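How Does a Robot Choose Its Hand?

Pick up a pencil. Now pick up a sock. Did you notice that your fingers did two different things? You didn't even have to think about it! Robots do have to think about it, and so do the people who build them.

A robot's hand is called a gripper. Some grippers have wide, soft pads. Some use suction, like a tiny vacuum cleaner. Others have two thin fingers that close together like tweezers. Which one is best? Engineers find out by giving them all the same jobs and keeping score. 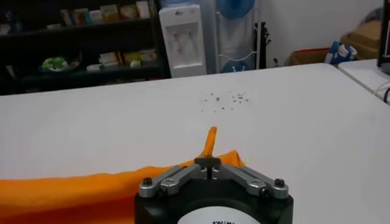 Cloth is one of the hardest tests there is. A block stays block-shaped when you squeeze it, but cloth bends, folds and slides away, and it never lies the same way twice. Narrow fingers are great for this, since they can grab one small bit, just like the twisted orange tip sticking up between the two jaws. The rest of the cloth can stay down on the table, wrinkles and all. Wiping up crumbs is a good next challenge!

Meifang Mao tests grippers at a workshop called Sornero. Each gripper gets 100 tries at picking up a cloth. A try counts only if the cloth stays in the grip for 3 whole seconds. Then she swaps in the next gripper and starts all over again (that takes a lot of patience!).

Try it yourself! Lay a dish towel flat and pick it up with kitchen tongs. Next, use clothespins, one in each hand. Last of all, put on thick mittens and have a go. Write down your score for each one, and ask a friend to try too. Did you both find the same winner?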